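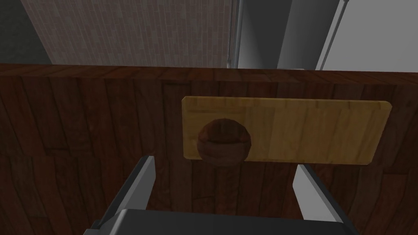 The Clokance lens tint trial has reached its halfway mark, with more of the money left than we forecast and less of the patience. The tint is meant to help wearers with poor contrast vision pick out edges at home, and the home tasks are now in use at the Tuhiwai clinic. We learned quickly that some tasks were too kind. A light yellow cutting board lying on dark reddish-brown wood stands out to nearly everyone in the trial, with our lenses, without them, and in one case with the wearer's old drugstore readers on. The harder pairings, such as white cup on white counter, are where the tint earns its keep or doesn't, and those are the ones we now score.

## Enrollment

We promised 50 wearers and have 50. Of those, 2 have dropped out. One moved away and the other objected to the color of the lenses, which is amber, and which was described as amber in the consent form, the flyer and the phone call. Both places will be filled from the waiting list by November.

## Lenses and frames

Clasero delivered the second batch of blanks on time. The first batch is best remembered for its coating, which came off with the cleaning cloth supplied to clean it. Clasero replaced the lot at no charge and has changed the cloth. We would have preferred they change the coating, and after a short exchange of emails they did that too.

Frame fit is still a nuisance. We bought one style in two sizes to save money, and the savings have since been spent on nose pads. Next round we'd like to offer a third size.

## What we know so far

Wearers do better on the low-contrast home tasks with the tint than with plain lenses. They do slightly worse at matching socks, navy and black being a lost cause under amber. Glare complaints are down in the afternoon visits and unchanged in the evening ones. We don't have an explanation for that yet, though we have several opinions.

None of this has been through the full analysis, so please don't put it in the newsletter. (We saw the last newsletter.)

## Money

We're 800 dollars under budget for the period, nearly all of it from travel we didn't take. We ask to move that sum to the frame line for the third size. The Didamik grant terms allow it with written approval, and a one-line email would do.

## Next period

- Fit the replacement wearers and collect their baseline scores
- Finish the 16-week follow-up visits at Tuhiwai
- Retire the easy home tasks and reprint the score sheets
- Write a care leaflet that mentions socks

The evening glare question may need a light meter in wearers' homes. We own one -- it's at the clinic, in a drawer that sticks -- so there's no cost to you unless we have to replace the drawer.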